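4. Puesta en marcha de la balanza de cocina Satti

Este capítulo da por hecho que ya ha sacado la balanza de la caja y que ha leído el capítulo 3, o que al menos lo ha mirado con buena intención. Necesitará dos pilas AAA (no incluidas, como manda la tradición), una superficie firme y unos diez minutos.

4.1 Colocación de las pilas

1. Dé la vuelta a la balanza y apóyela sobre un paño doblado. El cristal aguanta mucho peso en el centro y muy poco en las esquinas.
2. Deslice la tapa en el sentido de la flecha. Si no se mueve, está empujando en el otro sentido.
3. Introduzca las pilas respetando la polaridad grabada en el fondo del compartimento. El grabado es pequeño; el departamento de diseño de Lukari lo considera elegante.
4. Retire la lengüeta de plástico transparente. Una parte considerable de las llamadas al servicio técnico termina en este paso.
5. Cierre la tapa hasta oír un clic.

Nota: no mezcle pilas nuevas con las que ha rescatado del mando a distancia. La balanza encenderá, mostrará números y estos no significarán nada.

4.2 Nivelación

1. Coloque la balanza en el lugar donde piensa usarla.
2. Presione con un dedo cada una de las cuatro esquinas. Si cojea, gire la pata correspondiente un cuarto de vuelta y repita.
3. Compruebe que ningún cable, migaja o esquina de trapo haya quedado debajo.

Precaución: no use la balanza encima de la lavadora, y mucho menos durante el centrifugado. Tampoco sobre una tabla de cortar curvada, por mucho cariño que le tenga.

4.3 Encendido y elección de unidad

1. Pulse ON una sola vez, con la plataforma vacía. Aparecerán todos los segmentos de la pantalla y después un 0.
2. Para cambiar de unidad, pulse MODE. El orden es gramos, onzas, mililitros de agua y mililitros de leche.
3. Deje la unidad elegida y apague. La balanza la recordará la próxima vez, salvo que cambie las pilas.

Nota: los mililitros de leche solo sirven para la leche. El aceite tiene su propia densidad y la balanza no la conoce ni tiene previsto aprenderla.

4.4 Calibración

Hágala la primera vez y cada vez que la balanza cambie de casa. Utilice la pesa suministrada en el estuche Pitent. Un kilo de azúcar del supermercado no es una pesa, aunque lo ponga en el paquete.

1. Con la balanza apagada, mantenga pulsado TARE y, sin soltarlo, pulse ON.
2. Cuando aparezca CAL, suelte ambos botones y respire.
3. Coloque la pesa en el centro y retire la mano. La mano también pesa.
4. Espere a que aparezca PASS. Si aparece FAIL, vuelva al apartado 4.2 y sea sincero con la cojera.

4.5 Uso de la tara

1. Ponga el recipiente vacío y pulse TARE.
2. Añada el primer ingrediente y anote la lectura.
3. Pulse TARE de nuevo antes del siguiente.

Ejemplo: un cuenco de 455 g se descuenta por completo y la pantalla vuelve a 0. Al retirarlo verá -455. La balanza no está estropeada, solo echa de menos el cuenco.

4.6 Pesar fruta entera

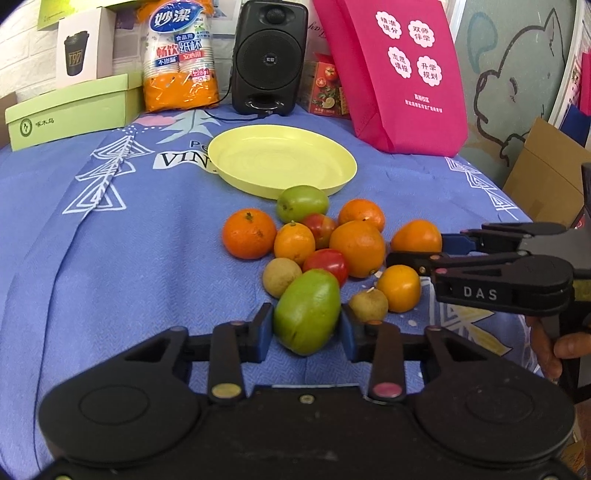 La fruta entera es el caso en que más se discute con la balanza, casi siempre por culpa del hueso. La receta suele pedir gramos de pulpa y la pantalla da gramos de todo: piel, hueso y, si no se ha despegado, etiqueta. Con un mango como el verde que asoma entre los dos dedos negros de la pinza, pese primero la pieza entera, pélela, deshuésela y pese después solo la pulpa. El color de la piel no es una unidad de medida; si duda de la madurez, la balanza no puede ayudarle.

1. Coloque un plato llano y pulse TARE. Las piezas ovaladas ruedan, y la plataforma no tiene borde.
2. Deposite la fruta sin dejarla caer.
3. Espere a que la cifra deje de parpadear antes de leerla.
4. Si pesa varias piezas, agrúpelas hacia el centro. En los extremos la lectura puede variar 2 g.

Precaución: el jugo de fruta ataca el adhesivo de los botones. Limpie los derrames con un paño húmedo, nunca bajo el grifo. La compatibilidad con el lavavajillas se trata en el capítulo 7, que es muy breve.

4.7 Mensajes en pantalla

LO: pilas agotadas.
ERR: exceso de peso. Retire la carga, incluido el codo.
UNST: superficie inestable. Véase 4.2.

Manual Satti, revisión 2020-08-14. Distribuido por Turnley.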